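Category: Manipulation / Simulation / Reporting practice

gripper_jaw
Looking for opinions on a rule before it goes into our lab's reporting guide. The draft says a simulated grasp counts as a success only if three things are logged: contact on both fingers, clearance between the object and its support surface, and a hold period after the arm stops. Right now people in the group report whatever their task script returns. For cube lifting that's usually a height threshold and nothing else.

My objection to height alone is that it passes grasps where the cube is wedged on a fingertip or held up by interpenetration. The solver pushes the two bodies apart, the cube rides up, the z value crosses the line and the episode is scored. The wrist view is where I'd want a reviewer to look first.
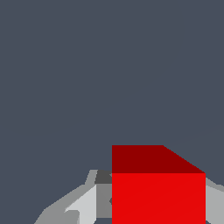 Clincombe, September

The draft as it stands, section 4:

4.1 Report the success test in full, with thresholds and units.
4.2 Contact force must be nonzero on both fingers for every step of the hold.
4.3 Keep one wrist view and one external view for each reported condition.
4.4 State the physics time step, solver iterations and friction model.
4.5 State the number of episodes and how the seeds were chosen.

We ran 4000 episodes of the cube lift under the old test and rescored them under the new one. 2074 passed both. I'm not going to quote the old number on its own, as it depends on a threshold that was changed partway through.

Comments welcome, mainly on 4.2 and 4.3.

msteps
4.2 is too strict as written. With a stiff contact model and a coarse time step you get single-step dropouts in the force reading while the object stays put. "Every step" will fail good grasps and people will respond by tuning the solver until the readings look clean. Use a window. We allow 4 missed steps in a hold of 40 and fail anything worse.

gripper_jaw
A window is fine in principle. The trouble is that a number in a guide gets copied into setups with a different step size. 4 steps at one rate isn't the same time as 4 steps at another.

msteps
Then write it in milliseconds and make people convert. Same for the hold.

Tegwen Parri
Agree on time units. I'd also split 4.2 in two. Contact is a yes or no question and can be answered from the contact list. Force is a measurement that depends on the solver. A rule that mixes them will be read differently by each person who implements it. We had this with the Msimang benchmark, where two teams claimed compliance and one of them was testing geometry overlap.

On 4.3, I don't see what the external view adds if the logs are complete. It's storage, and reviewers don't open it.

gripper_jaw
I open it. The wrist camera moves with the hand, so a cube that is held steady in the hand looks much the same at any height. The external view gives you the arm pose and the hand orientation along with the object. It won't replace the height log, and if your background is a flat color with no surface in view you can't read clearance from it at all – you still need the number.

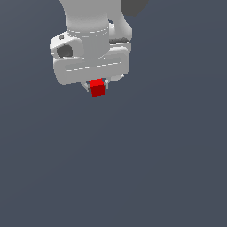
Bastien Gilbert disagrees with keeping any images as a requirement. His point, from the Wullell review, is that stills get picked after the fact and a requirement to keep one only rewards the person who picks the best one. He would accept images if the capture step is fixed in advance, for example the last step of the hold, and the same rule is applied to failures.

gripper_jaw
That's fair and I'll take it. Proposed 4.3: "Wrist and external views are captured at the final step of the hold, or at the point of failure, for every reported condition. The episode index is fixed before the run."

msteps
Better. Add that the views must be from the same step. I've seen reports where the two were clearly paired by hand.

Tegwen Parri
Still think it should be "should" and not "shall". Some groups run headless and rendering changes their throughput.

gripper_jaw
They can replay the saved states and render afterward. Birkberg does that already and their overhead is small. It stays "shall" in the draft unless somebody has a setup where replay doesn't reproduce the state.

Tegwen Parri
Contact-rich replay on GPU often doesn't, unless you store full state at every step. Storing only the actions won't do it.

gripper_jaw
OK, then 4.4 needs a line on what is stored: full state per step, or actions only. Revised text of 4.2 to 4.4 goes up when I've got the time units sorted. 4.5 has had no comments, so I'm leaving it alone.

msteps
One comment on 4.5, then. "How the seeds were chosen" will get you the answer "randomly" from everyone. Ask for the list.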